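Open day at the Skoretti robot lab
Sep 22, 2025

Skoretti opened its robot lab to visitors this month, and I went along with two people from work. We had signed up on the Cellis mailing list back in the summer and got one of the afternoon slots. The visit ran a little over two hours, and most of it was spent standing next to the tables.

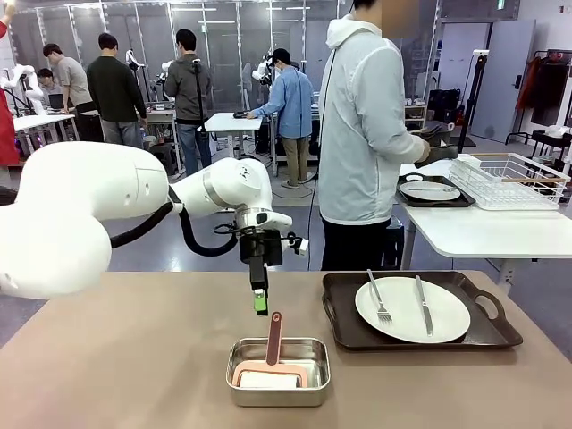

The lab is on the second floor, at the end of a long hallway with bad signs. If you go next time, take the stairs by the loading dock and turn left at the top. We turned right and ended up at an accounting office. A man there pointed us back without looking up, so I guess we weren't the first.

Elīna Uibo met our group at the door. She runs the table work side of the lab, and she kept the introduction short. The project is called Karras. It is about ordinary kitchen jobs: setting out plates and silverware, putting dishes in a rack, wiping and scrubbing. She said the jobs are picked because everyone already knows what a good result looks like. There were no slides, and she told us to walk around and ask the people working.

I spent the longest time by the arm at the front tables. The sponge with the upright handle sits in a steel tray, and the gripper comes down on the handle from directly above. Next to it is the dinner tray with a plate, a knife and a fork. I asked Yavuz Gündoğdu why they use a handle that stands up. He said a flat sponge is a lot harder to pick up, and they wanted to work on the scrubbing first and deal with the pickup later. The flat sponge is on the list for the winter.

The green fingertips came up too. They are a wear part and get swapped out. Yavuz said the last set held up for 244 runs before the grip started to slip on smooth handles. The set before that, from a different batch, went 251. He would like to see a number closer to 2,000 and doesn't expect to get there with this material.

The part I hadn't expected was how much is done by hand. Much of the teaching at Karras is done by people holding a gripper and doing the task themselves at a table, with a tray and plate like the ones the arms get. Rūta Strazds explained it to us. One task is repeated many times with the plate in slightly different spots, and the recordings are checked before they are used. She said new people tend to move too fast. They get told to slow down for the first week, and after that it comes naturally.

She let a few of us try one. It is lighter than I thought it would be, but my wrist felt it after a few minutes. Picking up a fork is the hard part. It lies flat and slides off the plate when you come at it from the side. I dropped mine twice. My coworker Helju Venckus got it on the first try and mentioned this again on the train home.

There was a question period near the end. Someone asked when a robot like this would be in a restaurant. Elīna said she didn't know and would not guess. Someone else asked about broken plates. They do break some, and she said the cleanup is still done with a broom. A student asked about jobs, and Laine Kļaviņa took down email addresses. The lab hires part-time people for the hand gripper work, and you don't need a technical degree for it. Shifts are four hours with breaks — she was firm about the breaks.

A few practical notes for anyone thinking of going. Groups are capped at 18, and ours was full. You will be on your feet the whole time, so wear decent shoes and watch for the cables on the floor. Bags go in lockers by the entrance, and the lockers take a coin. It gets noisy enough that you have to lean in to hear if you are at the back of the group. Questions are easier if you hang around one table and wait for a pause.

Parking is at the Henudano garage across the street. It is not free, and the machine on the ground level didn't take my card. The one upstairs did.

If I had one complaint, it would be that we only saw short stretches of each task. I would have liked to stay at one table and watch a full set from start to finish, including the resets. I said so on the feedback sheet. Laine told me they may offer a longer visit in the spring with fewer people, and that it will be announced on the same mailing list.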